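Getting the two-arm table back into shape

Nov 17, 2019

I promised a proper write-up of the Skesby table after the last post, and it has taken me far too long, mostly because I kept finding one more thing to tighten. But it's running again, I'm very pleased with it, and I want to get all this down while I still remember which screw went where.

For anyone new: Skesby is the name of our smallest cell at the Nestitz workshop. Two black arms, one table, and whatever we feel like giving them to pick up. It was put together in May in a great hurry and it had been running on that first build ever since. By the time I got my hands on it the left arm was stopping short of where it should, the right one was going past, and the two of them had a nasty habit of meeting in the middle.

My first guess was software (it's always my first guess, and I enjoy being wrong about it). I spent an evening reading logs and found nothing at all. Then I leaned on the table to stand up, and it moved. Only a tiny bit! But the arms are mounted on the frame that goes round the top, and the top was sliding about inside the frame. So every time somebody leaned on it the bowl and the cans shifted and the arms didn't know a thing about it.

So out came the hex keys. I took both arms down to their bases, cleaned the rails, and went round every bracket. A good few were only finger tight. I'd always done them up in order, one corner after another, and that's a lovely way to pull a frame out of square. Now I do opposite corners, half a turn at a time, and measure the diagonals before the last pinch. Mine came out within a millimetre of each other and I may have done a little dance.

After that, the cables. If you only ever do one job on a small arm, do this one! The old runs were tied down hard at every joint, very neat and completely wrong, and each time the wrist turned it tugged on the plug behind it. I cut the lot off and started again with a decent loop at the wrist, then sent the arm slowly to the far end of every joint with my hand resting on the bundle. You can feel it go tight long before you can see it. One connector on the right gripper had been pulled half out, and I'd bet that was behind most of the mystery stops in the log.

Next came homing both arms and teaching the points again. I keep the speed right down for this and go through the same things in the same places, starting at the bowl and working outwards. The small shelf at the back is the tricky bit. The cans stand in two rows up there, so a gripper that comes in too low catches the front ones on its way to the back. I've given the approach 22 mm more height than it had before. It looks overly careful when you watch it, and I don't mind a bit.

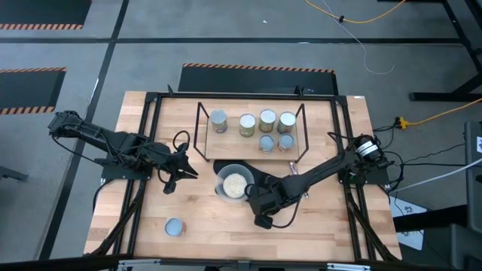 Both grippers in over the table, with the bowl of white grains in the middle and the cans up on their shelf.

I do love the rice. It's a great test, because it is so unforgiving: a scoop that tips a couple of degrees too early leaves a trail you can't argue with. It also gets into absolutely everything, so a soft brush lives next to the cell now and the fingers get a clean at the end of each session. Please don't blow it out with compressed air. I did that once and was finding grains in the rails for weeks.

Then the long run. I set both arms going on a plain reach and return, 400 times each, with the grippers opening and closing at the far end, and checked the taught points when they'd finished. The left one was spot on. The right had crept a hair, and I traced it to a base bolt I'd meant to go back to and hadn't. Tightened it, marked it with a paint pen, ran the 400 again, no change. Every bolt has a paint line now, so one look tells me if something has turned.

The settings, for those who asked last time. Both arms are capped at 176 mm per second while anyone is teaching, and the grippers close at the lowest force that will still hold a full can. I've put in a keep-out zone between the arms as well, so whichever gets to the middle second has to wait its turn. It costs a bit of time on each cycle and I haven't had a single bump.

The plan from here is a quick check of the paint lines and plugs every week, and a full strip and re-teach every 2000 cycles. That number is mostly a guess, so I'll change it if the wear says otherwise. There's still a faint tick from the left arm when it reaches right out. It doesn't seem to affect anything, but I can hear it from my desk and it will bother me until I've had the cover off.

The Ukavska table gets the same treatment next, and that one has Eshun grippers on it, with a completely different plug. I've already ordered the wrong ones once. If you've rewired a pair, do leave a comment and tell me how much slack you gave them at the wrist.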